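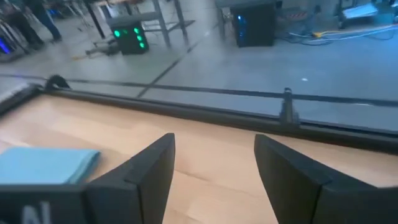
Leandro Bustamante
November 6, 2019

I have a graduate education and a mortgage, and I have spent most of this fall teaching a machine to pick things up. It's going fine, thank you. My mother tells people I work in computers.

The job at Polwood is simple to explain. There's a robot arm at a table, there's a pair of handles wired to it, and there's me on the handles. I move, the arm moves. Do a task enough times and the software is supposed to get the idea. How many times is enough depends on who you ask. The project plan said 1000 demonstrations. The plan now says 2000, and I've learned to stop opening the plan.

What surprised me is how badly I do things when I have to do them on purpose. I've been closing my hand on small objects since before I could talk and never gave it a thought. Put two stiff black fingers between me and the object, take away any feeling in my fingertips, and I'm a toddler in oven mitts. My first day I managed 16 usable runs. Osamu Kobori, one desk over, kindly described them as "varied."

Then you get better, and that brings its own trouble. By the second week I had habits. I always came in from the same side. I always stopped for a beat above the thing before going down, a little hover, like a man checking his pockets for his keys. The robot learned the hover beautifully. It would hang there over the table, thinking my thoughts, and some days it never came down. We threw out nearly 2 weeks of runs over that hover, and I took it personally.

Small and smooth is the worst combination. A cloth forgives you, since you can grab it more or less anywhere and call it a grasp. A slick little round thing wants the fingers level and the squeeze even, or it shoots off across the wood and you spend the next minute on your knees under a table at your age.

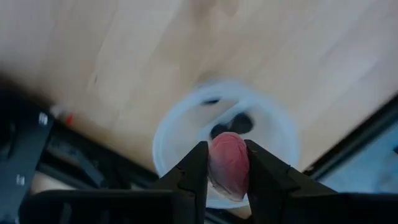 Setareh Mirzaei wrote to me after my last post to say that I should leave the fumbles in. Her group at Kermani used to delete every run where the operator missed and went back for a second try, and they ended up with an arm that had no clue what to do after a miss. Now they keep the recoveries and only toss the runs where the person gives up.

I like this a lot, mainly because recoveries are the one area where I have real depth. I've started tagging mine in a separate folder. It's filling up fast.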